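Module 6: Judging a bought-in demonstration service
Handout, revised 19/09/2021
Course lead: Aliki Sfakianakis

Prindel is a paid service from Jallby. The customer picks a household or workshop task, and Prindel supplies head-view recordings of people doing it by hand, for training a robot arm. We are reviewing the toolbox packing set. Read the task sheet before the seminar and bring your notes.

6.1 What the customer gets
Each order covers one task with mixed objects. Fotis Koutsoukos will go through the price list in class. For now, look at the objects and the hands.
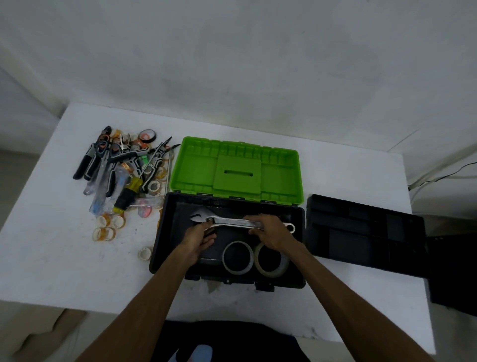
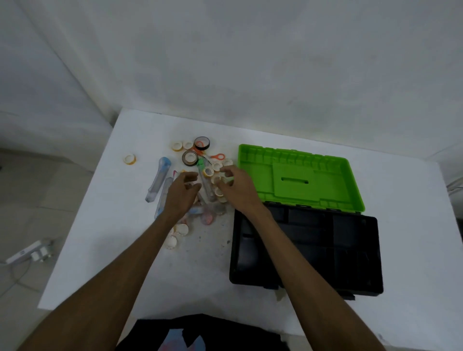
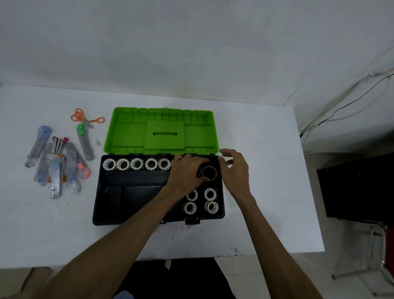 All three: green-lidded toolbox, white table, both hands in view.

6.2 Points to check
Rolls of tape hide one another in a heap. Would your labels cope?
Clear plastic is hard for most depth sensors. Note where it turns up.
Does the order of packing matter to the customer? The Prindel task sheet leaves this open.
Compare with the Nostier offer in handout 3, which sells gripper recordings only.

6.3 Written work
One page, due in December. Say whether you would buy the set for a packing cell with one arm, and what you would ask Jallby to change. 13 marks.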